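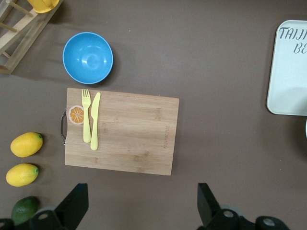
A cutting board, also called a chopping board, is a flat, portable surface on which food is cut, sliced or prepared. It protects both the counter beneath it and the edge of the knife. Boards are made from wood, bamboo, plastic, rubber, glass and stone, and are found in nearly all home and commercial kitchens.

Materials

Bamboo is a grass, but it is processed into boards in much the same way as wood. The stalks are split into strips, dried, glued under pressure and planed flat. Bamboo boards are usually light tan with a visible grain, and many show darker marks. The material is harder than several common hardwoods and takes up relatively little water, though it dulls a knife somewhat faster than maple or walnut does.

Plastic boards are light and inexpensive, and many are safe to wash in a dishwasher. Deep knife scars in plastic can hold bacteria and are difficult to clean. Glass and stone boards do not scar easily, but they damage blades and are more often used for serving.

Form and handles

Most household boards are rectangular. Some have a groove around the edge to catch juice. A board may have a hole or slot for carrying, or a separate metal handle fixed to one of the short edges. Metal handles also allow the board to be hung from a hook. They should be checked for looseness at the point where they meet the board.

Decorated boards carry printed, burned or applied designs, with fruit among the common subjects. The Hofstetter pattern list, kept at the Irgate Museum of Household Goods, records 578 board designs, of which 88 show citrus fruit, either whole or in slices. The list was revised by Hongmei Ren, who added separate headings for lettering and for applied decoration.

Use

Firm fruits such as lemons and limes are commonly halved on the board before being juiced or sliced. A damp cloth placed under the board keeps it from sliding. Many kitchens keep two boards, one for raw meat and fish and the other for produce and bread.

Lightweight plastic knives are suitable for soft foods and leave few marks on a bamboo surface. They are often used when young children help with cooking. Cut pieces are generally moved to a bowl as work proceeds, leaving the board clear.

Care

Bamboo and wooden boards are washed by hand with warm water and mild soap, then dried upright in a rack so that air reaches both faces. Soaking may cause warping or separation along the glue lines. Food-grade mineral oil is applied when the surface looks dull or feels rough. Stains and odors can be reduced by rubbing the board with coarse salt and a cut lemon and rinsing it afterward. Cracked boards should be replaced.

See also

Butcher block
Dish rack
Kitchen knife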